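OK quick one because I have to be up early Saturday and I want this written down before I forget which setting I changed.

Short version: the arm dropped out of position mode mid-move again. Second time since May. It was coming down toward a book, slow, speed at 8 percent, and the controller threw error 366 and then instead of holding, it sagged. Not a crash. A sag. Few centimeters, then the brakes caught. My hand was nowhere near it. Could have been, though, I reach in there all the time to straighten stuff. Stupid habit.
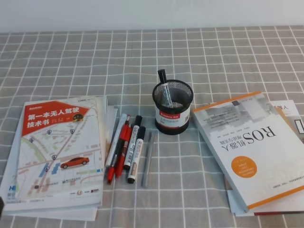

The brakes are what bug me. They're supposed to clamp the moment the servos let go, and there's a gap, you can hear it. Servo whine stops, nothing, clunk. I'd been treating 366 as a comms hiccup becuase that's what the Kinden manual calls it and restarting usually clears it. Task is about as gentle as it gets: books, red pens, a couple of fat markers, a mesh pen holder, all on the gray grid cloth. So I got lazy. You don't stand back from a pen the way you'd stand back from a saw. But the arm weighs the same whatever is under it.

Went through the log after dinner. Timestamps in ms from the start of the run:

2,540 - last good joint reading
then nothing, no readings at all, for 900 ms
then the fault, then brake engaged

So it was blind for 900 ms and still thought it was fine. The watchdog should have tripped way before that. Went looking for the watchdog setting and it was off. OFF. I turned it off myself, back when I was fighting the old cable and it kept tripping every couple of minutes. Never turned it back on. No note, no comment in the config, nothing.

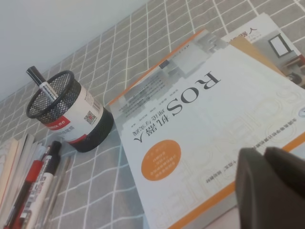
Posted by Mircea Surdu
Filed under: arm, faults, my own fault
3 comments

Anyway. What I did, in order, so I can find it later.

Power off at the wall. Unplugged the encoder cable at both ends. The connector at the elbow was loose, quarter turn loose, and one pin looked a bit dull compared to the others. Cleaned it, seated it, locked it. Put a zip tie on the cable so it can't tug on the connector when the wrist rolls over. Watchdog back on, 50 ms. Wrote the date on tape and stuck it on the controller box.

Then ran the same approach move with nobody inside the tape line and the e-stop in my hand, which is how I should be doing it every time

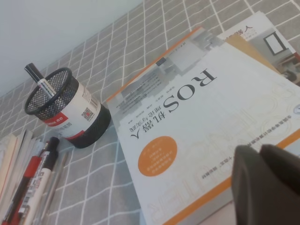
and it went through clean. Ran it again, clean. Then I wiggled the cable on purpose with a long stick (broom handle, very high tech) and got nothing, so either the connector was it or I can't wiggle like the arm does. Pulled the plug halfway out to test the watchdog and that did trip, right away, no sag that I could see.

Still don't know about the brake gap. Emailed the Arboleda people who sold me the joints and asked what the release and clamp times are meant to be. If there's a worn brake in the shoulder then the watchdog is just hiding it. Until they write back I'm not reaching in with the servos live, period. Objects get moved with power off. Slower, whatever.

If you have the same joints and you see 366, check the elbow connector first, and go look at your watchdog setting even if you're sure. Will post the reply when I get one.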